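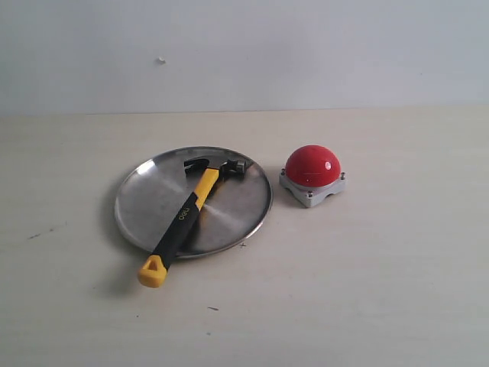

Support > Bench Kits > Vukalton Hand Tool Kit > Section 4: Setting up the bench and the parts tray

Reading time: 6 minutes

4.1 Scope

This section covers the work surface, the round steel tray and the claw hammer. Complete it before opening the fastener packs. Clamps and vices are covered in Section 6. Wall hooks for the Skendon rack are covered in a separate leaflet packed with the rack.

4.2 Before you start

You will need:

- a level table or bench with a clear area at least 900 mm wide and 500 mm deep
- the round steel tray
- the claw hammer
- a soft cloth
- mild dish soap and warm water
- safety glasses

A laminate tabletop is suitable for laying out tools and sorting fasteners. It is not suitable for striking. Laminate chips under a direct blow, and the chip can't be sanded out. Use a timber block or a solid bench for all hammering.

NOTE: Small scuffs and specks on a used tabletop do not affect layout work. Mark any existing damage with masking tape if the table is on loan or under a rental agreement.

4.3 Preparing the surface

1. Clear the table of everything not listed in 4.2.

2. Push the table against the wall if parts are likely to roll off the back. Otherwise leave a gap so that you can work from both sides.

3. Wipe the surface with a damp cloth. Grit left under the tray will scratch both the tray and the table.

4. Dry the surface fully.

5. Check that the table does not rock. Press down on each corner in turn. If one corner moves, adjust the foot or pack it with a folded piece of card.

6. Go over any dark scuff marks with the soap solution and light pressure. Marks that remain after two passes are in the surface and should be left alone.

CAUTION: Do not use abrasive powder, steel wool or acetone on laminate.

4.4 Preparing the tray

The tray is stainless steel with a raised, rolled rim. Trays are shipped with a thin film of oil.

1. Wash the tray in warm soapy water. Rinse and dry at once to avoid water spots.

2. Run the cloth around the rim, inside and out. Oil collects under the roll.

3. Place the tray on the table slightly to the left of your working position if you are right-handed, or to the right if you are left-handed.

4. Press on opposite sides of the rim. The tray should sit flat. A tray that spins or tips has a bowed base and should be exchanged.

5. Check for glare. The steel reflects overhead light strongly. If a bright spot on the rim or base makes small parts hard to see, turn the lamp or shift the tray a little.

NOTE: A magnet will hold weakly or not at all to most stainless trays. Do not rely on a magnetic dish insert to stay put. The Torres magnetic mat (sold separately) has its own non-slip backing and is placed beside the tray.

NOTE: The tray is not for food once it has held tools or fasteners. Keep it apart from kitchen plates of the same shape.

4.5 Inspecting the hammer

Inspect the hammer before first use, and again each time it is dropped.

1. Hold the hammer by the handle with the head up. Try to twist the head with your other hand. There must be no movement.

2. Look at the striking face. It should be smooth, with no chips at the edge. Steel hammer heads vary in colour from bright to nearly black, and colour alone is not a fault.

3. Look at the claw. Both points should be whole, with no cracks where they meet the head.

4. Check the handle along its full length for splits, loose grip material and sharp spots.

5. Wipe the handle with a dry cloth. Oil on the handle is the most common cause of a slipped grip.

WARNING: Do not use a hammer with a loose head, a chipped face or a cracked claw. Do not grind a damaged face back to shape. Remove the tool from service.

4.6 Resting the hammer between tasks

The hammer may be rested across the tray when the tray is empty. Lay it as follows.

1. Lower the head onto the tray towards the far rim. Do not drop it.

2. Let the handle cross the near rim at an angle, with the end on the table.

3. Turn the handle end towards your working hand.

4. Confirm that no part of the handle hangs over the edge of the table.

5. Nudge the handle lightly. If the hammer rolls or the tray lifts, move the head closer to the middle of the tray.

With the head on the steel, any oil or rust stays off the tabletop, and the claw does not mark the laminate. Wipe the tray afterwards.

CAUTION: Do not rest the hammer on a tray that holds screws, glass parts or finished fittings. Put loose parts in a second tray first.

CAUTION: Never strike anything placed on the tray. The base will dent and the part may be thrown clear.

4.7 End of session

1. Return all loose parts to their packs.

2. Wipe the hammer head with a lightly oiled cloth. Gendex tool oil or any light machine oil is suitable. Keep oil away from the handle.

3. Wash and dry the tray.

4. Store the hammer on its side in the lower drawer or on a rack hook. Don't store it in the tray, where trapped moisture can stain the steel.

5. Wipe the tabletop and check the floor for dropped fasteners.

4.8 Faults

Tray slides on the table. Surface or base is oily. Wash both and dry.

Tray rattles when touched. Grit under the base, or the base is bowed. Clean, then repeat step 4 in 4.4.

Rust spots in the tray. Usually particles left by the hammer head or by plain steel nails. Rub out with a damp cloth and soap, working along the brushed finish.

New marks on the tabletop beside the tray. The handle end is being dragged. Lift the hammer clear before moving the tray.

Hammer head feels loose. Stop using it. Quote part number 384 when ordering a replacement. Handles are not supplied separately.

Continue to Section 5: Sorting the fastener packs.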